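Search this site Enter keywords Go

SKEDOVCOMBE, June 2000 — Derkadley today released Frota, a table-sorting method for households that use one table for cards, paperwork, sewing and small cases. The method is set out in a printed guide of 16 pages and applies to any table that stands against or near a sofa.

Frota divides the tabletop into 2 zones. The clear zone holds flat items such as cards, labels and loose paper. The storage zone holds upright or closed items, including pencil cases, flat cases and folded fabric. Items are moved from the clear zone one at a time. Cards that overlap are separated first and sorted by size, then by color. Crumpled paper and tissue are taken off the table before any case is opened.

The guide specifies a plain or lightly checked cloth as the base. A checked cloth supplies straight lines for aligning cards — no ruler or mat is required. Heavily printed fabric is kept to one side, as small items are harder to find against it.

"Most of the sorting time goes into the flat items," said Gumaro Galindo, who wrote the guide. "Cases are already closed. A card under another card has to be found first."

Derkadley tested the method in 23 homes in Skedovcombe and the neighboring district of Skullby. Households kept a written log of each session and returned it at the end of the trial. Faustino Trujillo compiled the logs and revised the section on mixed tables, where cards and cases share one cloth.

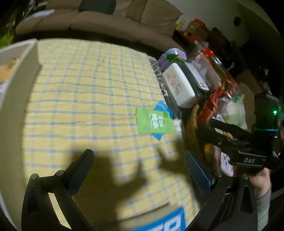 Does the cloth have to be removed before sorting starts?

The cloth stays in place for the whole session and is shaken out after the last card has been put away.

The guide is available from Derkadley by mail under order number 1409. A supplement on drawers and shelves is scheduled for October. Requests for review copies should be addressed to Faustino Trujillo at the Skedovcombe office.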